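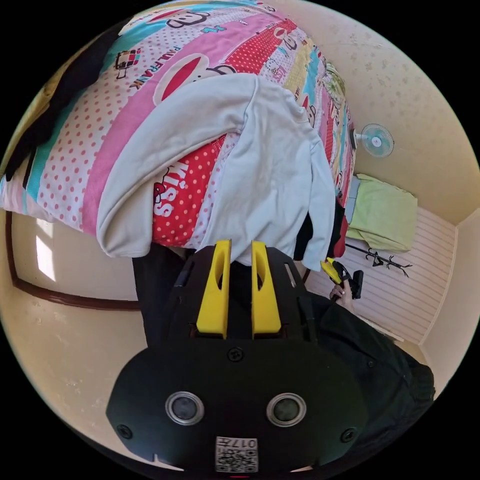

Talluvow Linen and Clothing Room
Progress report to the Namier Fund, second period
Prepared by Dulce Espinoza
Saturday, March 28, 2026

Where things stand

The room is open and bedding is leaving it faster than it comes in, a sentence I did not expect to write this year. At the end of the last period I reported that the shelves were up and the contents were not on them. The contents are now mostly on them. The exceptions are the comforters, which have opinions, and I come to those further down.

In this period we gave out 456 pieces of bedding and clothing. The target in the grant letter was 305 by July, so we are ahead. Please don't raise the target. A good part of that number went out in one week, when the Gutero Street building lost its heat and everyone there needed a blanket on the same afternoon. An ordinary week is a lot quieter.

Sorting and folding

Suryani Pasaribu took over the folding in the second month and rewrote the instructions, which used to run to four pages and now fit on an index card taped to the wall. Sheets are folded in thirds and tied as a set. Sweatshirts and hoodies are folded sleeves in and stacked by size. Pants go on hangers if there are hangers. Anything that doesn't match a category goes in the blue bin, and the blue bin gets emptied on the last day of the month whether we feel like it or not.

The card says nothing useful about comforters. A full-size comforter folded in thirds and then in half comes out as something close to a sleeping farm animal, and it won't stay on a shelf built for towels. We tried rolling. We tried rolling with string. Dimas Jugah tried sitting on one while Suryani tied it, and that held until it was put down. For now they are folded once more than they want to be and kept on the bottom shelf, where they have less far to fall.

Loose clothing also has a way of settling on top of the bedding during sorting. A gray sweatshirt gets laid on a comforter for a minute, the comforter gets shelved, and a family goes home with both. We don't much mind, but it makes a mess of the tally sheet. The new rule is that clothes are put away before any bedding is picked up. It is followed on most days.

What people ask for

I had budgeted for plain bedding on the theory that plain suits everybody. It suits adults who are being polite. Children go straight past the beige to the loud stuff, and the loudest thing we have had so far is a Paul Frank comforter in pink, red, turquoise and yellow stripes, with polka dots, cartoon monkeys and the word KISS in very large letters. You could find it in a power cut. Kátia Queiroz, who handles the requests, would like more of the same, and so would I. The plain sets do go, only more slowly, and a few have been with us since the first delivery.

We have started writing "bright, for a child" on the donation notices. Before that, donors seemed to assume we wanted only their most respectable linens.

Spending

Shelving came in under the estimate by $60, and we would like to move that to storage bags, if the Fund agrees. The zippered kind from Liew are the only ones we've found that a comforter can't push its way out of. Laundry is over, mainly on account of the dryer time. A comforter takes a full cycle, comes out damp in the middle, and takes another. Brayden Gagnon has the receipts and has clipped them in date order, for which I thank him here because the last set arrived in a grocery bag.

Problems

The room is too narrow for more than three people to fold in at once. The fourth person stands in the doorway holding things. We have moved the table against the back wall, and that helped some.

Labels keep coming off the shelf edges. We are trying a different tape.

The blue bin needs a second blue bin.

Next period

Suryani will write a comforter section for the card once there is a method worth writing down. We plan to add a low shelf for children's bedding — low enough that they can pull things out themselves, and I accept what that will do to the folding. Kátia is drawing up a list of families still waiting for twin-size sets, and it will come to you with the July report.

I need an answer on the storage bags before the next order goes in. A yes by email is fine.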